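December 17, 2025

I've been meaning to write this one since March, when the arms came to our kitchen at Edeck, and every time I sat down to do it somebody needed me for something, so you'll have to forgive how stale some of it is.

For anyone new around these parts, I work on the dumpling and bun line. We send out 3000 buns on a normal day, most of them to the Mackay stores and the rest to the Wiltata cafeterias, and for years the whole business of moving them from board to steamer was done by hand. My hands, a lot of it! I used to go home with my wrists in a bag of frozen peas.
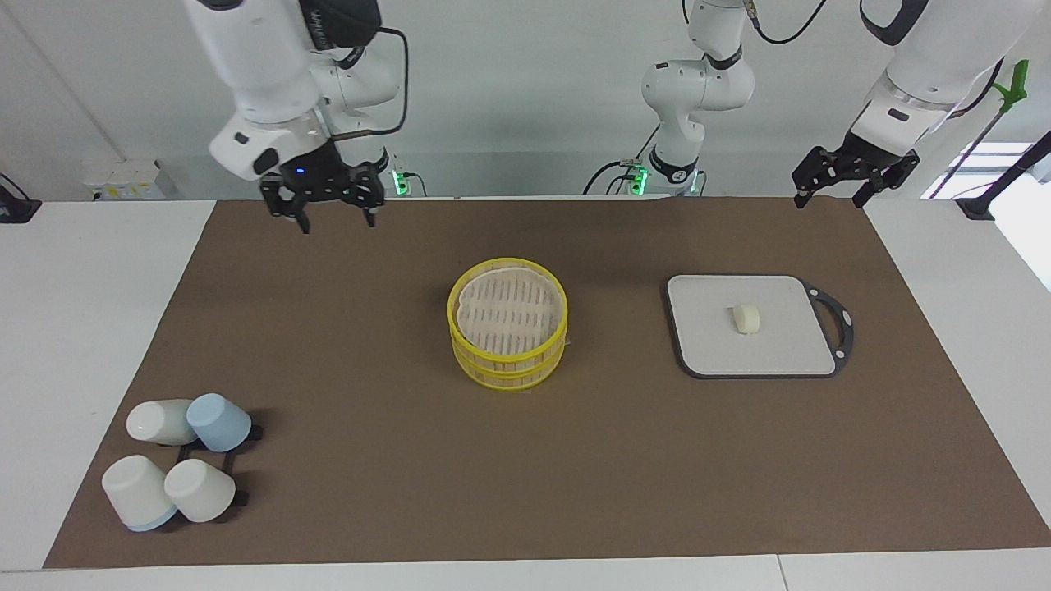
My job title didn't change when the Zarkico system came in, but my day sure did. I used to stand in one spot from the early bell until lunch, and now I spend most of the morning at the practice table, setting things out and watching how the arms deal with them. We go slowly there. One little cream-colored piece on the cutting board, the steamer with the yellow rims beside it with its liner in, and then I stand back and let the grippers come down. My sister thinks this sounds like babysitting, and she has a point, but I like it more than I expected to. I get asked what I think. Someone wants to know how hard you can pinch a bun before it dents, and I know that, I've pinched plenty. 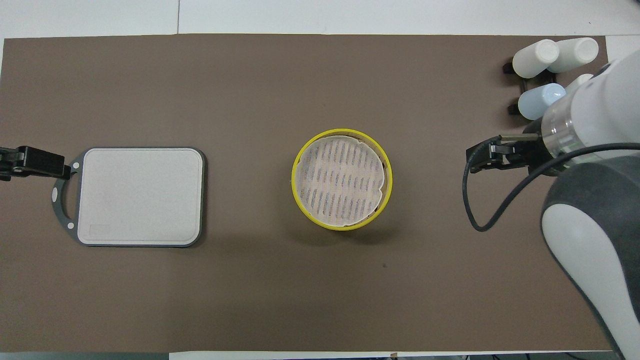 The harder part has been the talk at break. There were 40 of us on the line and it's a chatty group, and seven have moved over to packing since spring (by choice, mostly, though one or two will tell you otherwise). Packing pays the same but it's colder over there, and you can't hear the radio. I miss having them next to me. We used to get through a whole tray without looking down, just gossiping, and I don't have anybody to do that with at the table.

Management says the next step is a second shift after the holidays. I've asked for mornings, and I've asked for the radio too.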